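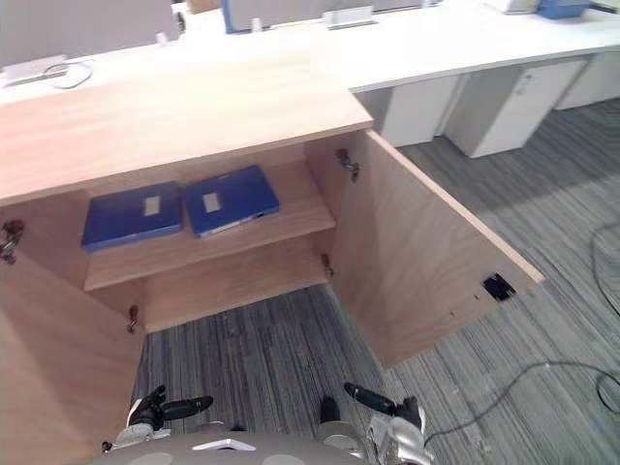
Asunto: Re: Protocolo de demostraciones por teleoperación, tarea «armario y archivadores»

De: Sawsan Hattar
Para: lista de coordinación técnica del proyecto Holilus
Fecha: 15/05/2020

Estimados colegas:

En respuesta a las consultas remitidas por el Dr. Engelhardt, cuyo mensaje se reproduce al final, la coordinación de Clostgate comunica los criterios que regirán la recogida de demostraciones de la tarea «armario y archivadores» en todos los centros participantes. Los presentes criterios sustituyen a los recogidos en el borrador que circuló en noviembre.

1. Estado inicial. Se admiten dos variantes: armario cerrado y armario con ambas puertas abiertas. En la segunda, los dos archivadores azules se colocan tumbados sobre el estante, uno junto al otro, y el compartimento inferior permanece vacío. La separación entre ambos no se fija; conviene, por el contrario, que varíe de un episodio a otro, y que uno de ellos quede en ocasiones algo más retrasado. El operador no debe corregir esa colocación una vez iniciada la grabación.

2. Apertura de las puertas. Cuando el episodio parta del armario cerrado, cada puerta se abrirá con el brazo del lado correspondiente. Quedan excluidas las demostraciones en las que un brazo cruce por delante del otro para alcanzar la puerta opuesta. Se ha comprobado en Cleta que las políticas entrenadas con ambos estilos mezclados dudan entre uno y otro a medio recorrido y terminan por no completar ninguno.

3. Retirada de los archivadores. El agarre se hará por el borde más próximo al robot. Si el primer intento fracasa, el operador podrá repetirlo sin detener la grabación, siempre que el archivador siga sobre el estante. Los episodios con un reintento se conservarán y se marcarán como tales en la hoja de sesión. Si el archivador cae al suelo, el episodio se cerrará y se clasificará como fallido; en ningún caso se borrará.

4. Posición de reposo. Al comienzo y al final de cada episodio las pinzas se situarán por delante del armario, fuera del recorrido de las puertas. Se ruega a los operadores que mantengan esa posición durante 2 segundos antes de dar por concluida la demostración, a fin de facilitar la segmentación posterior.

5. Entorno. No se exige un fondo uniforme. El mobiliario de oficina situado detrás del armario puede permanecer en su lugar, así como los objetos que habitualmente se encuentren sobre las mesas. Sí se exige que los cables tendidos por el suelo queden fuera de la trayectoria de la base cuando la sesión incluya desplazamiento — la revisión corresponde al responsable de sesión y debe constar en la hoja.

6. Volumen. El objetivo por centro se mantiene en 320 episodios válidos. Ningún operador grabará más de 10 seguidos sin pausa. La fatiga se manifiesta en trayectorias más bruscas y en cierres de pinza prematuros, y su efecto sobre los datos resulta difícil de corregir a posteriori.

Por lo que respecta a la enseñanza por guiado manual, es decir, con el operador desplazando directamente los brazos, la coordinación no la autoriza por el momento para esta tarea. Las manos del operador aparecerían en la cámara de cabeza durante buena parte del episodio, y los datos no serían comparables con los obtenidos a distancia. El grupo de Þorgeirsson ha solicitado una excepción para el movimiento de las puertas, solicitud que se resolverá por separado.

Las hojas de sesión actualizadas se encuentran en el repositorio común, en la carpeta de plantillas. Los centros que ya hubieran grabado episodios conforme al borrador anterior pueden conservarlos, con la indicación de la versión del protocolo aplicada.

Atentamente,

Sawsan Hattar
Coordinación de datos, Clostgate

Rüdiger Engelhardt escribió:

> Estimada Sra. Hattar:
>
> Antes de iniciar las sesiones en nuestro centro, agradeceríamos que se aclararan los siguientes extremos.
>
> El borrador indica que los archivadores deben estar «ordenados» sobre el estante, sin precisar si ello supone que estén alineados con el canto frontal. Nuestros operadores lo han interpretado de maneras distintas.
>
> Tampoco se especifica qué brazo debe abrir cada puerta. Dos de nuestros operadores prefieren abrir ambas con el derecho, que dominan mejor a través de los mandos.
>
> Por último, desearíamos saber si los reintentos de agarre invalidan el episodio y si cabe combinar la teleoperación con el guiado manual. Para las puertas, el guiado nos resulta considerablemente más rápido — la resistencia de las bisagras apenas se percibe desde el puesto remoto.
>
> Quedamos a la espera de sus indicaciones.
>
> Reciba un cordial saludo,
> Rüdiger Engelhardt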